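Ticket 522: Paste lumps and open seams on floral paper, back wall
Product: Windorer ready-mixed wallpaper paste, 14 lb tub
Opened by: Fitzgerald Van Dusen
Handled by: Ademir Queiroz, Skirnent support
Status: Closed

Fitzgerald Van Dusen, 8:40 am
I hung a floral paper over three short walls using your ready-mixed paste. The two side walls look fine. On the back wall two seams have opened up, and there are small bumps under the paper between them. The bumps are hard. I pressed them with a thumbnail and they did not move. Same tub of paste for all three walls, same roller. The paper is Vasconcelos, the non-woven kind, and I pasted the wall as the label says.

Ademir Queiroz, 9:25 am
Thanks for the details. Please send the following:
Batch code from the lid of the tub
What the walls are made of and whether they were primed
How long the tub was open before you started the back wall
Whether all the rolls have the same run number

Fitzgerald Van Dusen, 10:10 am
Batch is 368. Side walls are new drywall with one coat of Broveo primer. The back wall is older plywood that had been painted gloss white. I wiped it down but did not sand or prime it. The tub was open through lunch with the lid resting on top, not pressed down. All rolls are run 168.

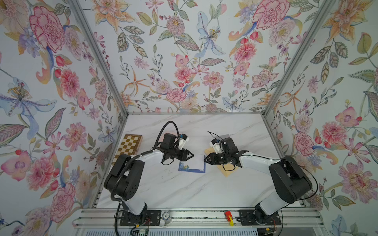 I should add that I did the back wall last, after lunch. The paste looked a little thicker by then. There was a skin around the inside of the tub and I stirred it back in.

Ademir Queiroz, 10:50 am
I checked batch 368 and there are no other reports against it, so I don't think the paste was bad when it left us. I see two separate problems.

The bumps are most likely bits of dried skin. Once the paste skins over, stirring breaks the skin into pieces but does not dissolve it. The pieces go on with the roller and set hard. Next time lift the skin out with a putty knife and throw it away.

The seams are a surface problem. Gloss paint doesn't let the paste soak in, so it stays slippery for a long time and the edges pull back as the paper dries. It needs a light sanding with 120 grit, a wipe with a damp cloth, and a coat of primer.

To find out how bad the back wall is, pick a low corner and try to lift the paper with a dull blade. If it comes away in one sheet with the paste still on the back of it, the whole wall will need to be redone. If it tears and leaves fibers behind, you can just repair the seams.

Fitzgerald Van Dusen, 1:15 pm
Tried the bottom left corner. It came up in one sheet, paste and all. The paint under it is clean and shiny. I guess that answers it. Can I reuse the strips?

Ademir Queiroz, 1:35 pm
I wouldn't. Non-woven paper can sometimes be rehung, but the dried lumps are stuck to the back and will show through again. If you have to buy another roll, ask for run 168 so the color matches.

Fitzgerald Van Dusen, 1:50 pm
I have one full roll left and that should cover it. Does the primer need to sit overnight?

Ademir Queiroz, 2:05 pm
Go by the drying time on the primer can, and give it longer if the room is cold. I will leave the ticket open until you've rehung the wall.

Fitzgerald Van Dusen, 4:30 pm, following week
Back wall sanded, primed and rehung. Fresh tub this time, lid pressed down between strips. Seams are closed and there are no bumps. One edge near the top was slightly dry, so I put a little paste behind it with an artist's brush and rolled it flat. You can close this.

Ademir Queiroz, 4:45 pm
Closing. Cause recorded as unprimed gloss paint, plus skinned paste stirred back into the tub. No refund requested.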